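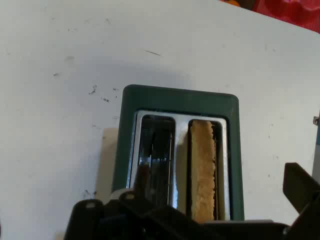

Figure 3. Two-slot toaster with one slice in the right-hand slot and the left slot empty.

4.2 One slice, two slots

I want to spend a little time on the single slice, because when I started this study I had no plans to look at it at all. The breakfast diaries were supposed to tell me about timing: who gets up when, who eats standing, who skips the meal. What I got instead was page after page about toasters. People in Wastville have a lot to say about their toasters, and by the time Marlies Hubmann and I had coded all 3347 diary entries we had a separate category just for "one slice only."

Most households in the sample own a two-slot model of the ordinary kind, like the one in Figure 3, with the slots side by side and a metal plate across the top. You'd think the choice of slot would be close to random when there's just the one piece of bread. It wasn't, at least going by what people wrote. Writers tended to have a side, and they stuck with it for the whole diary period. One woman on the Lunden side of town put it this way: "Right slot for me, left slot for him, and if he isn't up yet the left one stays empty." Another diarist blamed the machine, saying her left slot "burns the one face and forgets the other." We didn't test her toaster, so I'll leave that one with her.

I should say something about bread here. Eleven of the households baked their own, and their entries read differently from the rest. Homemade slices are uneven, and they came up again and again as too thick at one end or too tall for the slot. (My own loaves have this problem, and I was very glad to find company!) Several of these writers described turning the slice over halfway through so the top got its share of the heat. Messina (our pilot town, see section 3) had nothing like this, but almost everybody there bought sliced bread, so I wouldn't read much into the gap.

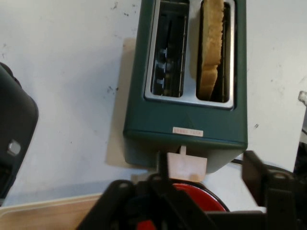

Does it matter which slot a single slice goes in?
On some toasters it does, and a few have one slot marked for single slices, so check the top plate or the manual first. If there's no marking, either slot is fine.

That question was the one people asked us most in the follow-up calls, and I've put our stock reply in because it shows how little guidance anyone remembered getting. We made 30 of those calls in July, mostly before eight in the morning, which was Marlies's idea and a good one – you could hear the kitchens going in the background. Only a handful of people still had the manual, and one of them was using it to level a table leg.

The other thing the calls cleared up was where the toaster lives. In the diaries it had sounded as if everyone kept it out all the time. On the phone it came out that many of them put it away after breakfast and brought it back the next day, usually to the same patch of counter or table. Crumbs were a big part of this. People who left the toaster out wiped around it and lifted it maybe once a week; people who put it away wiped the whole surface, and complained more. Virnau, our third town, had the most put-away households, and I suspect small kitchens explain a good part of that, although we didn't measure any.

I come back to the crumb entries in section 4.3, where they get mixed up with the question of who cleans the tray.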